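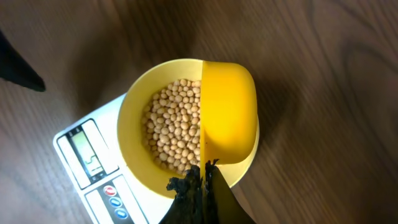
Checking a kitchen scale at home

Apr 18, 2021

My bread formulas had drifted. The same dough at the same stated hydration was coming out stiffer than it did in October, and I had changed neither the flour nor the tins. Before altering the recipe I decided to test the weighing.

A domestic scale rests on one or more load cells. Each is a metal part that bends very slightly under load, with a strain gauge bonded to it. The gauge changes resistance, the circuit reads the change, and a stored factor turns it into grams. Three things can go wrong: the zero moves, the factor is off, or the reading depends on where the load sits.

Zero drift is the easiest to find. Switch on, wait, and note whether the figure creeps. Many scales hide small changes near zero on purpose, so put something on the pan first and watch that reading instead.

For the factor you need known masses. I borrowed a set from Thirumalai Nambiar, who used to service shop scales in Purkville, and went up in steps to 2000 g. Mine read 6 g low at the top and was correct below 500 g. That is a span error, and it is tolerable for bread.

Off-centre loading was worse. The same mass read differently at each corner, by up to 3 g. I had been putting my flour bowl down wherever there was room.
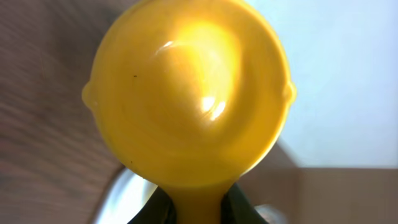
What I changed

The bowl now goes in the middle, every time. Salt and yeast are weighed separately on a small pocket scale, as an error of a gram or two matters there – it does not matter in a kilo of flour.

I also replaced the batteries, with no measurable effect. Mylene Baluyot suggested checking that the worktop was level. It was not, and a folded card under one end of the board has dealt with that for now.

The dough is still slightly stiff. Next I will look at the flour.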